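Volley : la formule à double phase, très peu pour moi

24 avril 2025

La ligue régionale a donc tranché. La saison prochaine, le championnat féminin se jouera en deux phases, avec des poules de brassage jusqu'en mars puis un reclassement qui remet presque tous les compteurs à zéro. On nous promet du suspense. J'attends de voir.

Prenons Wendard, qui vient de finir en tête avec deux défaites seulement. Avec le nouveau règlement, l'équipe aurait gardé ses points contre trois adversaires et perdu tout le reste au moment du reclassement. Gredex, cinquième, serait repartie avec le même total. Les défenseurs du projet trouvent cela « ouvert ». Les joueuses qui se sont déplacées à Ilau un dimanche soir de tempête pour gagner au tie-break auront peut-être un autre mot.

L'argument financier ne me convainc pas davantage. Le dossier remis aux clubs annonce une économie de 600 euros par équipe sur les transports, calculée sur des poules géographiques qui n'existent que pendant la première moitié de la saison. Après, on traverse la région comme avant, et avec un calendrier connu 15 jours à l'avance. Allez réserver un minibus dans ces conditions, ou un gymnase, puisque la mairie demande les créneaux dès la rentrée.

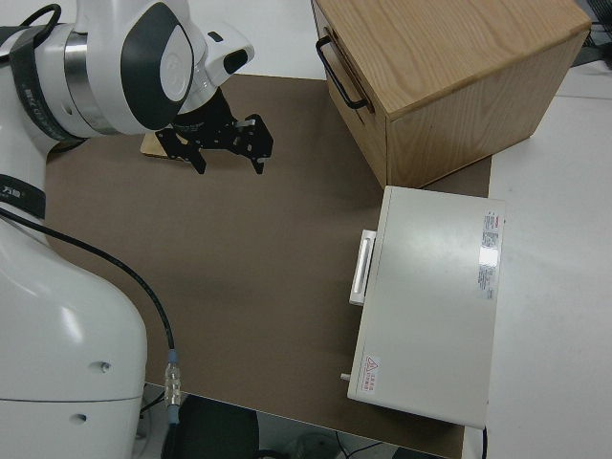 Un bras robotisé blanc et sa pince noire.

Reste la question du niveau. Tiina Jääskeläinen, passeuse et capitaine de Wendard, a lu le règlement jusqu'aux annexes et pose une question à laquelle je n'ai pas trouvé de réponse : que se passe-t-il quand une équipe déclare forfait entre les deux phases ? Les points sont-ils annulés, conservés, répartis ? « On nous a dit que ce serait précisé », m'a-t-elle écrit. On avait dit la même chose pour les montées de l'an dernier, et la précision est arrivée après le dernier match.

Je veux bien admettre que l'ancienne formule avait ses longueurs. Les matchs de fin de saison entre équipes sans enjeu ne passionnaient pas grand monde, et les tribunes d'Ilau sonnaient creux. Mais la finale de la Coupe Tikkanen a rempli la salle sans qu'on touche au règlement – une affiche correcte, un horaire raisonnable, une buvette ouverte. Cela doit pouvoir se reproduire.

Les clubs ont environ 20 jours pour envoyer leurs remarques. Le nôtre enverra les siennes, par écrit, avec la question des forfaits en premier. Celles et ceux qui veulent ajouter quelque chose peuvent passer à l'entraînement du mardi ou répondre à cette lettre.

3 commentaires · 15 partages

Nous contacter | © Tous droits réservés | Haut de page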